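Automation at a gift firm: what changes for the packers
Group report by Ustyna Moroz and Villads Toft

Why we picked this. Killico in Lustville packs soft toys by hand, 156 staff at peak, and is trialling arms for the picking step. We wanted to know what happens to the poeple, less so the speed. Bench work was done on a small mock-up of one packing station.

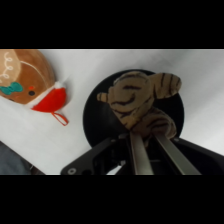
Roksolana Savchuk packs on the early shift and talked to us in her break. Her worry was wrists and pay, in that order. Picking is the bit that hurts. With an arm doing the lifting, like the gripper holding the tiger over the black dish, she would be checking seams and labels instead. She liked that. She did not like being timed by it.

Second interview, Kwok-wai Man, line lead. Says the job turns into watching and clearing jams. Duller, he thinks, but easier on older staff.
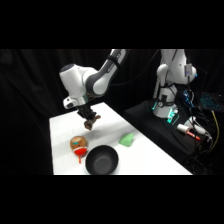

He also asked who gets trained. So far 2 people, both from maintenance, none from packing. This came up in 3 of our interviews and we think its the main finding.

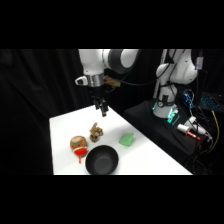 Do packers lose hours when an arm comes in?
At Killico the hours stayed the same during the trial, but evening overtime went, and several people relied on it in February.

What we would recommend: train packers first, write the overtime change down before the start, let staff stop the arm without asking a lead.

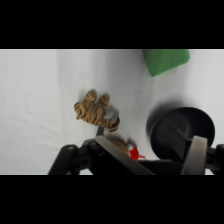
Limits. One site only, short interviews, and management read our questions beforehand. Bontu Sisay checked the notes for us. Would have liked to visit Marinho as well, ran out of time.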